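4.2 Pricing practice in small creative firms

The second part of the interviews dealt with the way in which owners decide their prices. We asked every owner to bring 2 recent offers to the meeting, one which the client accepted and one which the client refused. This request was more useful than the direct question "How do you set a price?", to which most owners gave a short and general answer. With the papers on the table they began to explain single lines of the offer, and often they corrected what they had told us before.

Of the 50 owners in the sample, nearly 40 calculated the price from working hours. The hourly rate itself, however, was seldom calculated. In the town of Lellcombe several designers used a rate which they had heard from a former employer, and they had not changed it after they opened their own studio. The costs of rent, software and unpaid meetings were not included in this rate. One owner described it as "the number that I am used to", and we found similar expressions in many transcripts.

A smaller group worked with fixed packages. The product design studio Riretti, which develops packaging and simple household goods, sells a first concept phase at one price for all clients. The owner told us that the package makes the first conversation shorter, but that it is difficult to defend when a client asks for one more variant.

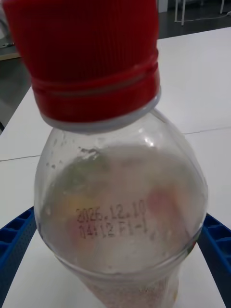
Figure 3. Clear bottle with ribbed red screw cap, close view.

The fixed package has also an effect on how the work is shown. Firms of this group spent more time on the description of results and less time on the description of effort. In their offers we found sentences such as "you receive three directions and one revised proposal", while the firms with hourly prices wrote mainly about days and tasks. We do not claim that one form is better. The clients of the two groups are different, and the sample is too small to separate the influence of the client from the influence of the price form.

Revisions were the most frequent reason for conflict. At Fasico, a studio for illustration and short animation, the contract allowed two rounds of changes, but the owner admitted that she had never sent an invoice for a third round. She feared that the client would not come back. The same fear was mentioned by firms with a full order book, so it cannot be explained by lack of work only. 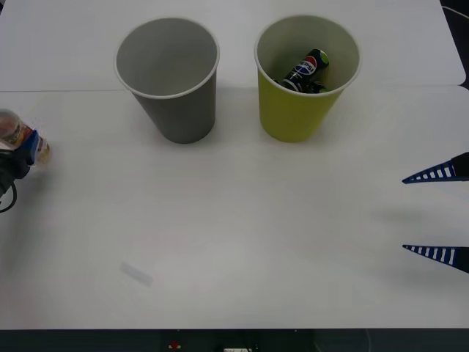
4.3 Use of outside advice

All owners were asked if they had used a course, a mentor or an advisory service in the past. The Tymoshchuk program, a regional training of 180 minutes per session, was known to most of them. Those who had attended it remembered the exercises on negotiation very well, but the exercises on cost calculation only in part. Two owners still had the spreadsheet from the course and had never opened it again.

Advice from other owners had a stronger influence. It was given by telephone, in shared studios or after work - in places where

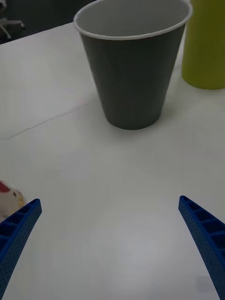
the firms could compare real offers without a formal setting. Such advice came late in most cases, when the price was already sent. Owners who had a regular partner for this kind of talk raised their rates more often than the others, and they could also give a reason for the new rate. We return to this point in section 5.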